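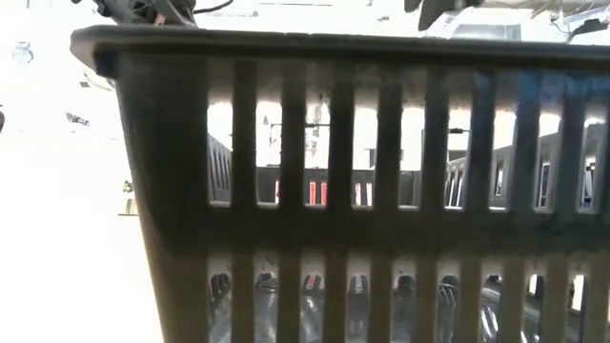 Swap shelf news, quick one as I'm off out. The shelf outside the Rodari hall has done really well since it opened, 43 lots of veg and fruit went through last month, mostly courgettes (please, no more courgettes). Couple of things though. Bags. Please stop leaving soft fruit in tied carrier bags, it sweats and goes to mush by teatime. A plastic basket with slots up the sides is what you want, dark one, pale one, doesn't matter, so long as the air gets in. Line the bottom with newspaper if it's currants. Name on the rim in marker if you want it back, otherwise it gets used for the next lot.

Eggs still welcome, boxes dated please. Jam too but lable it properly, we had 17 jars with nothing on and Achilleas Kyriakidis opened one thinking plum. Chutney. On his porridge.

Next big swap is 10/07/2021, ten till noon, Hornow Lane end, not the car park. Bring beans, early spuds, spare seedlings, rhubarb if yours is still going. Leek plants esp. wanted, 41 promised so far and we could shift double. Skoron allotments are bringing a table of herbs. Tea by donation, bring your own mug.

Still need someone to do the shelf rota up to December. Ten minutes a day, sweep up, chuck anything gone soft in the compost bin round the back. Ring or leave a note in the tin.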